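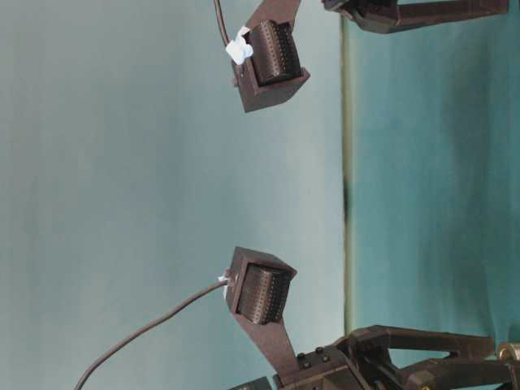

Clanine wrote back after the December report that a touch pad should pay for itself in fewer dropped parts, and asked why we still hedge. We hedge for the same reason as before: the gain is small and we don't trust it yet.

Report on the Jokden grant, 7/4/19

We have logged 977 grasps out of the 2000 promised. With the dotted pads on both fingers, the Pirar slip detector raised an alarm on most of the bad grips. It also raised one on plenty of good ones – enough that an operator would switch it off. Retraining on Barbu's data helped on one part type and hurt on another. The score in the proposal came from 11 parts, all picked by us, and I would not quote it to anyone.

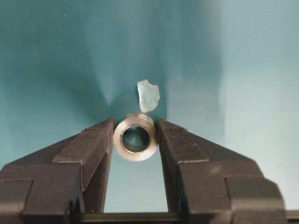 Fig. 2. Flanged metal bushing held between the fingertips.

Small round metal parts remain the weak point. We ask for 2 more months to finish the grasps, with the threshold fixed beforehand. No money is requested for new pads – the old numbers need checking first.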